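전쟁이 끝난 뒤에도 배급 수첩은 서랍에 남았다
걸티브데일이 아닌 룰텐데일, 작은 방직 마을이 아이들을 맞이한 이야기

룰텐데일 역에 첫 피란 열차가 들어온 것은 9월의 늦은 오후였다. 객차에서 내린 아이는 모두 276명이었다. 목에는 이름표가 걸려 있었고, 손에는 베갯잇으로 만든 보따리나 끈으로 묶은 상자가 들려 있었다. 마을에서 준비한 잠자리는 그 수에 한참 못 미쳤다. 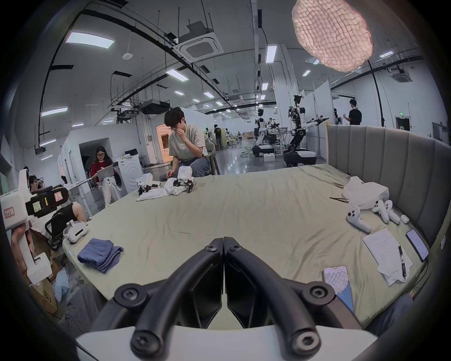
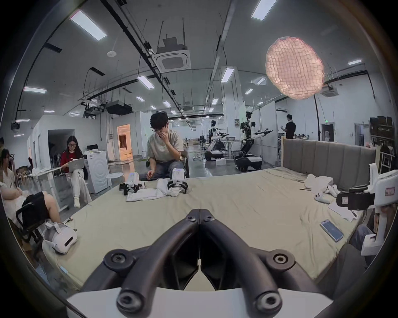 제2차 세계대전 초기의 아동 소개는 흔히 정부의 계획표로 설명된다. 몇 시에 어느 역에서 몇 명이 출발했는지는 비교적 잘 남아 있다. 도착한 다음의 일은 그렇지 않다. 룰텐데일의 경우 교회 회관에 아이들을 모아 놓고 주민들이 한 명씩 데려가는 방식이었다. 일손이 될 만한 큰 남자아이와 얌전해 보이는 여자아이가 먼저 불려 나갔다. 형제가 많은 집 아이들은 밤이 되도록 긴 의자에 앉아 기다렸다. 세 남매가 서로 다른 집으로 흩어진 일도 있었다.

마지막까지 남은 약 40명은 페르쿠사이드로 옮겨졌다. 마을 북쪽 언덕 아래의 옛 양모 창고로, 전쟁 전 몇 해 동안 비어 있던 건물이다. 창문은 높고 작았으며 난로는 하나뿐이었다. 아이들은 짚을 채운 자루 위에서 잤다. 이듬해 봄까지 이곳은 사실상 기숙사로 쓰였고, 낮에는 같은 바닥에 긴 탁자를 펴고 수업을 했다.

수업은 둘로 나뉘었다. 마을 학교가 좁아 오전에는 룰텐데일 아이들이, 오후에는 도시에서 온 아이들이 교실을 썼다. 교과서도 같은 책을 번갈아 썼다. 당시의 학교 일지에는 잉크가 얼었다는 기록과 장화가 없어 결석한 아이들의 명단이 나란히 적혀 있다. 옴과 머릿니에 관한 항목도 자주 나온다. 주민 가운데에는 이를 두고 도시 부모들의 탓을 하는 사람이 적지 않았고, 반대로 아이들의 형편을 처음 알고 옷가지를 모아 보낸 사람도 있었다.

이웃한 게봄데일의 사정은 조금 달랐다. 그곳에는 던스턴이라는 방직 회사가 있었고, 회사가 직원 사택 일부를 내주었다. 덕분에 어머니와 어린 동생이 함께 온 가족은 대개 게봄데일로 갔다. 다만 사택에 든 어머니들은 공장에서 교대 근무를 해야 했다. 군용 담요를 짜는 일이었다. 저녁 교대가 끝나는 밤 10시까지 큰아이가 작은아이를 돌보는 집이 많았다.

던스턴의 임금 장부를 보면 소개민 여성의 주급은 같은 작업을 하던 기존 여공의 80퍼센트 수준이었다. 회사는 숙련도의 차이라고 적었다. 그러나 근무한 지 1년이 넘은 사람에게도 같은 비율이 적용되었으니, 그 설명을 그대로 받아들이기는 어렵다.

먹는 문제는 두 마을이 비슷했다. 배급 수첩은 아이를 맡은 집의 주인이 관리했고, 설탕과 버터를 누가 얼마나 먹는지를 두고 다툼이 생겼다. 농가에 간 아이들은 대체로 형편이 나았다. 달걀과 우유가 있었기 때문이다. 대신 새벽에 일어나 축사를 치우고 학교에 갔다. 훗날 이 시절을 가장 좋았던 때로 기억하는 사람과 이야기 자체를 피하는 사람이 같은 마을에서 나왔다.

겨울 동안 큰 공습이 없자 부모들은 아이를 데려가기 시작했다. 룰텐데일에서도 1월부터 도시로 돌아가는 아이가 줄을 이었다. 왕복 차비를 감당할 수 없어 한 번도 면회를 오지 못한 부모가 많았고, 떨어져 지내느니 같이 있겠다는 편지가 학교로 왔다. 그해 가을 공습이 본격화되자 일부는 다시 열차를 탔다. 두 번째로 온 아이들은 명부에 따로 표시되지 않아 정확한 수를 알 수 없다.

페르쿠사이드의 창고는 전쟁이 끝나고 다시 양모를 쌓는 곳이 되었다. 지금은 건물의 북쪽 벽만 남아 있다. 벽 안쪽, 아이의 키쯤 되는 높이에 못으로 긁은 글자가 몇 줄 있는데, 비바람에 닳아 대부분은 읽을 수 없다. 학교 일지와 던스턴의 장부는 게봄데일 도서관 2층에 보관되어 있으며 열람하려면 미리 신청해야 한다.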